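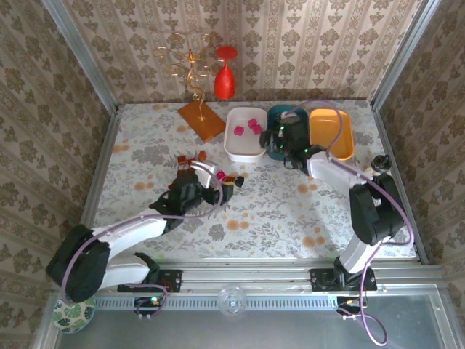
We grow 35 acres of buckwheat outside Lemham, and this year the cleaning is taking longer than the cutting did. Wild radish pods are close to the same size as the seed, so the screens miss a lot of them. I sort hand samples into plastic trays, like the white, teal and orange ones in a row there, one tray for each bin.

Jeanine Mertens at the Navham mill wants 100 grams from every bin before she takes a load. She turned down 2 of ours on Tuesday for moisture. They are back on air now.

Changed the lower screen on the Gremeck cleaner last night. Fewer pods in the morning sample, more small seed lost out the bottom. The small seed goes to the hens.

Some of you asked about flour. The mill grinds ours in the second week of the month, light and dark. 2 lb bags only, pick up at the mill door.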